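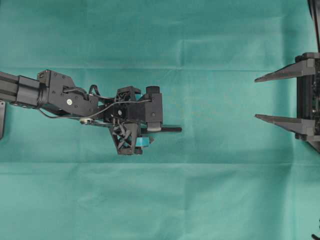 Diary of the Stonby Records Office, 4/12/19

The office opened at the usual hour. Three boxes of parish correspondence were received from Tromcombe and entered in the register as item 2331. The accompanying list was incomplete, and a corrected copy has been requested.

The morning was given to the Stavness survey maps. Five sheets were checked against the printed index. Sheet 2552 carries a boundary note that does not match the later edition, and the matter has been referred to the district office for a ruling.

A letter from Berisha regarding the binding contract was read and filed. The quoted rate stands until July. The reading room closed early for the stairwell inspection. Remaining Tromcombe papers to be sorted tomorrow.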